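# Sim batch checklist - wrist view, randomized surfaces

Run: Clarkura batch, January
Method under test: Sisenetti (texture swapping during training, one fixed policy at the end)
Passed on to: Yeoman arm, after sign-off

Filled in as I went. Comments are longer than the form wants, but this batch gave us a lot to talk about and I'd like the next person to have it all.

## 1. Before starting the simulator

- [x] Config file matches the one in the run log
- [x] Random seed written down (249)
- [x] Old renders moved out of the output folder
- [x] Disk space checked
- [ ] Physics step matches last batch

**Comment:** The last one is left open on purpose. We halved the step because the finger contacts were jittering, and the change is a huge improvement. It does mean you can't put these curves next to the old ones without a note on the plot. Please add the note!

## 2. Gripper model

- [x] Both fingers move the same distance when commanded
- [x] Fully open and fully closed positions match the joint limits
- [x] Collision shapes line up with the visible shapes
- [x] Gripper starts each episode open
- [x] No self-collision warnings on load

**Comment:** Collision shapes were off by a hair on the fingertips in the first build. I turned on the collision overlay, fixed the offset and ran the open-close cycle 36 times without a warning. If you rebuild the model from the source file, run that cycle again before you trust anything.

## 3. Wrist camera and surfaces

- [x] Camera moves with the wrist
- [x] Fingers stay in view at every wrist angle we use
- [x] Surface textures change between episodes
- [x] Texture scale stays within the set range
- [ ] Background color varied as well

The idea behind Sisenetti is simple enough. Show the policy so many different surfaces that it stops caring about any of them, and let it learn from the shape and position of its own fingers. Plain walls are easy. The interesting ones have patterns strong enough to compete with the gripper for attention.
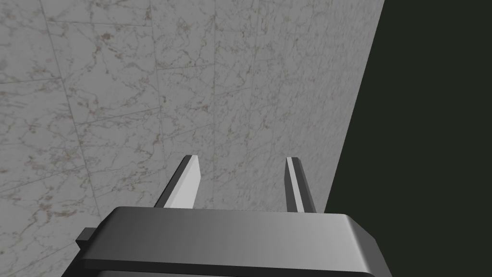

Reach error is the number I care about most in this section, and it held up beautifully on the patterned sets. The policy is scored on how far the midpoint between the fingertips ends up from the goal point, with nothing in the grasp. Marble tile is the nastiest of the patterned sets, and I love it for that: pale gray fingers over pale stone, brown veining running everywhere, and seams that slant once the wall is viewed at an angle. A policy that has been cheating by following straight lines should come apart on tile. Ours didn't.

The background box stays open. Past the edge of the wall we still render one flat, nearly black color, and a policy could easily learn to steer by that border. Fix planned for the next batch: pull the background from the same texture pool as the walls.

## 4. Running the evaluation

- [x] Policy weights frozen
- [x] Test textures kept out of training
- [x] All 273 episodes finished
- [x] Failed episodes saved with full joint logs
- [x] Same start poses used for both methods

**Comment:** Sisenetti reached the goal in 94 percent of episodes. The baseline, trained on a single gray wall with the same number of steps, was well behind on every patterned set and only kept pace on the plain ones. I reran the baseline with a fresh seed to be fair to it and got the same picture.

I went through the failed episodes one at a time. Most of them share a start pose with the wrist rolled hard over, and the arm runs into a joint limit before it gets near the goal. That's a planning problem and would happen on any surface. A few others stop just short of the wall and hover there. I don't have an explanation yet and would be really glad of ideas.

## 5. Safety check before moving to the Yeoman arm

- [x] Speed limit set in the arm controller as well as in the policy
- [x] Force limit set to the low value for first contact
- [x] Workspace box entered and tested with the arm empty
- [x] Emergency stop pressed and reset from both sides of the cell
- [ ] Foam panel mounted over the target wall
- [ ] Second person present for the first ten reaches

**Comment:** Don't skip the foam. Those hovering episodes worry me less than their opposite would, but a policy that misjudges distance by a small amount in simulation can push hard on a real wall. Keep a hand at the stop button and start from the upright wrist poses only.

## 6. Files and handover

- [x] Results table exported
- [x] Failure logs zipped and labeled
- [x] Grumoreo render settings saved with the batch
- [ ] Plot note about the physics step

**Status:** simulation part passed, one item carried over (background color). Hardware part on hold until the two open boxes in section 5 are checked.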